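**Presgate Draining Rack, wire, £29**

Hazel Kowalczyk designed the Presgate after one too many Decembers drying roasting tins on the floor. It holds a full dinner service for four, plus the one large pan that every household owns and no rack on the market will admit exists.

It measures 86 cm end to end. Please get the tape measure out before ordering, as our returns shelf in Bresthorpe is already full of optimism.
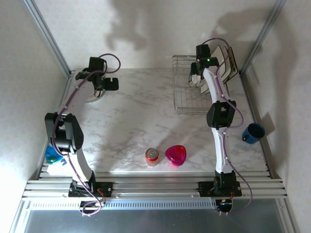 The feet are soft rubber and can be swapped left to right, should your worktop slope. Most do. The cutlery pot unhooks for washing, a job we mention here in the spirit of hope.

Assembly takes 10 minutes with the key supplied. I-hsuan Ng, who wrote the leaflet, would like it known that step 6 is correct and you have the shelf upside down.

- Comes in silver, or slightly more silver
- Spare feet: £4 a set
- Fits the Lenstead drip tray (sold separately, sorry)
- Not for the dishwasher, which would rather defeat the point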